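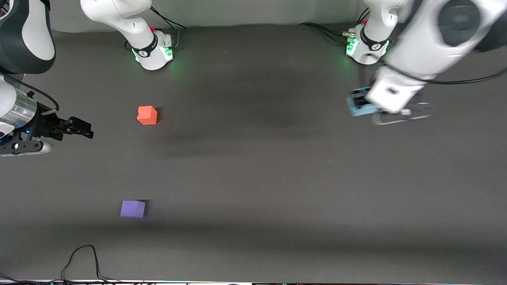

The two-arm cell at Plarkix, with the red and purple foam cubes out on the table.

I'd been promised coffee and a tour, in that order, and Plarkix delivered on both. The place is at the back of the Pevulholm business park, past the tile warehouse, and if you come by bus like I did you get a nice long walk along a road with no sidewalk. Wear real shoes.

Our group was mostly people from small shops who already run one machine of some kind and wanted to see how somebody else keeps theirs going. Bogumił Zieliński met us at the door. He looks after the cells there, and he'd decided to skip the slide show and take us straight to the table he works on most, a pair of white arms they call Edero. (There's an older single arm called Yeo in the next room. More on poor Yeo later.)

So, the setup. Both arms stand along the back of a dark gray table with the wall right behind them, and they reach out forward over the work surface. I asked why the table was so dull and dark, and Bogumił said the first one was shiny white and the overhead lights bounced off it so badly that they were forever fiddling with the lamps. They swapped the top and the fiddling stopped. The foam cubes are what he uses for checking the arms out after he's had his hands on anything. Foam doesn't mind being squeezed too hard, and neither do the fingers squeezing it.

The thing I liked best was the morning check, which he did for us from the top. It takes 20 minutes if everything behaves. Power up, then wait. He really does just stand there and wait! Then he looks at the lights around the foot of each arm, and he wants green on both before he touches the software. After that he walks the cables with his eyes first and his fingers second, base to wrist. He's looking for rub marks and for any spot where a cable has gone tight with the arm stretched out. Cables are his big topic. I think we spent more time on cables than on the robots, and I have pages of notes to prove it.

His rule is to leave enough slack at the wrist for the worst reach the arm will ever make, then move the arm through that reach slowly by hand and watch. Too little slack and the connector takes the pull. Too much and you get a loop that snags on the other arm – and with two arms sharing one table, that's the one that gets you. They lost most of an afternoon in May to a snagged loop. The plug looked fine from the outside and had one bent pin, and he swapped three good parts before he found it.

Next come the grippers. The two arms don't wear the same fingers: one side has black angular ones, the other has light blue ones. The blue set is newer and he's still making up his mind. They're kinder to soft parts, he says, but he has to check the screws more often, so every 70 hours of running he stops, takes the fingers off, wipes down the faces where they mount, and puts them back with a torque driver. He passed the driver around. I have one exactly like it at home that has never left its case, and I felt a little judged.

After a finger change he goes through a short routine with the cubes. One arm at a time, slow speed, pick and put back. Then he moves a cube somewhere awkward and does it again. Then both arms together, still slow. If a pick lands off center he doesn't touch the program right away. He goes back and checks that the fingers are seated, and he says that's the cause far more often than he'd like to admit. Only when the fingers are clean and square does he redo the tool offset.

Somebody asked how many things on his checklist had come from the manual. Nine, apparently, and the rest he added himself after something went wrong. The list is taped inside the cabinet door, in pencil, with a lot of rubbing out.

Yeo, as promised: it was in pieces. The lower joint had started making a ticking noise, and the cover was off, with the screws laid out on a sheet of cardboard, each one poked through a hole in a little drawing of the cover so it goes back where it came from. I'm stealing that. I took apart our label feeder last winter and ended up with two screws left over, and they're still in a mug on my desk.

I would have liked more time on the software side, and the room gets loud when the compressor next door kicks in, so stand near the front if you go. But you get to ask anything you want, and Bogumił will stop and open a cabinet if that's what it takes to answer. The coffee's good too. Tours leave from the side entrance, not the main one, and parking is behind the building if you're smarter than me and drive.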